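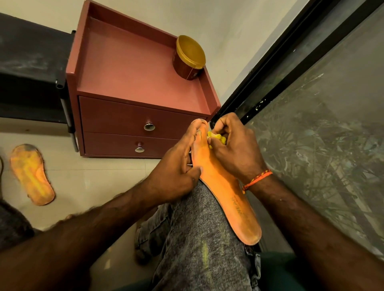
Reinaldo Amaral wendet gegen diese Lesart ein, die Pachtbücher von Tindville verzeichneten Rückstände und keine Zahlungsunfähigkeit; wer im März schuldig blieb, könne im Herbst durchaus gezahlt haben. Der Einwand trifft die ältere Auswertung, die nur den Frühjahrstermin erfasst.

Abb. 3: Reinigen einer orangefarbenen Einlegesohle von Hand.

3.2 Pachtrückstände und Räumungen

Für die vorliegende Untersuchung wurden beide Zahlungstermine herangezogen. Von den 205 Pachtstellen des Gutes Pesville waren nach dem zweiten Termin noch ungefähr 15 ohne jede Zahlung — ein Befund, der sich mit dem Bestand Rahman deckt. Räumungsklagen sind dagegen nur für zwei Stellen belegt, beide am Ostrand der Gemarkung Plivbridge. Ob der Verwalter weitere Pächter ohne Verfahren zum Abzug bewegte, lässt sich aus den Büchern nicht ermitteln. Die Korrespondenz des Gutes ist für diese Jahre lückenhaft, und die Abschriften geben Beträge teils ohne Namen der Schuldner wieder. Solche Einträge blieben unberücksichtigt.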